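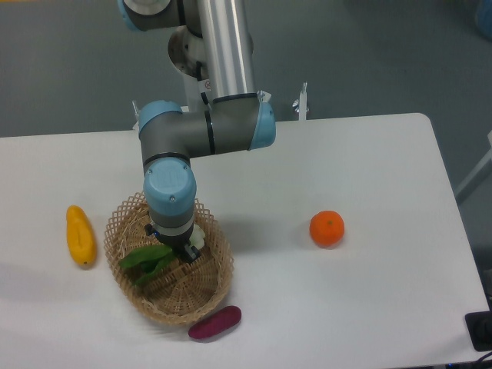 Brudstead Nordic Center
Trail and Snow Storage Grant: Progress Report to the Kinnear Fund
2026-10-16

Summary

Work on the grant is on schedule except for the lighting on the lower loop, which is late. The stored snow pile came through the summer with more volume than we planned for. The Torach connector has been cleared and graded. Spending is under budget on earthwork and over budget on fuel.

Snow storage

The pile was built in April from machine-made snow and from what we could push off the stadium field after closing. It was covered with wood chips the same week. We had hoped to cover it earlier, but the chip supplier in Prerkatlow could not deliver while the county road had its spring weight limit in place.

The September survey put the remaining pile at 3,005 cubic yards. Our target for opening the stadium loop was 2,052 cubic yards, so we have enough to lay the full loop at the planned depth and keep a reserve by the start gate. Most of the melt was on the south side, where the chips slid in the July storms. Our crew raked them back and added a second layer along that edge. Next year we intend to build the south side at a lower slope.

The drainage ditch on the downhill side worked as designed. It silted up once and was cleared by hand.

Torach connector

The connector now runs from the top of the stadium loop to the old logging landing, and is wide enough for the groomer plus one classic track on each side. Stumps are out and the two wet spots have culverts. Seeding was done in late August. Grass has come in well on the lower part and poorly under the spruce, where we will reseed after the snow is gone.

One change from the proposal: the trail now passes above the spring instead of below it. This adds a short climb that beginners may find hard. We have marked it as intermediate on the new map – the proposal listed it as easy. The change did not affect the permit.

Lighting

The poles are in. The fixtures are not. The first shipment had the wrong brackets and went back, and the replacements are due in early November. The electrician has held a week for us after that. If the brackets are late again, the lower loop will open for daytime skiing only and we will finish the lights when the ground crew can get in between storms.

We have moved the evening youth sessions to the stadium loop for now. It has the older lights, which are dimmer but in working order.

Grooming equipment

The groomer had its tracks and hydraulic hoses replaced over the summer. The tiller comb was worn past repair and we bought a used one for $2,000, paid from the equipment line. It has been fitted and run on grass with the tiller off. We can't say more about it until we have snow.

Budget notes

Earthwork on the connector came in below the bid because there was less rock than expected. Fuel went over, mainly from the extra hours spent pushing snow in April. We ask the Fund's approval to move the unspent earthwork money to the fuel line. A signed request form is attached to the mailed copy of this report.

No grant money has been spent on the warming hut roof. That repair is being paid for out of season pass sales.

Planned before the next report

Uncover the pile and spread the stadium loop once nights stay below freezing.
Install and test the lower loop fixtures.
Put up signs at both ends of the Torach connector, including the one-way section.
Print the revised trail map and replace the old one at the Prerkatlow trailhead.
Survey the stadium loop snow depth after the first week of skiing and send the results to the Fund.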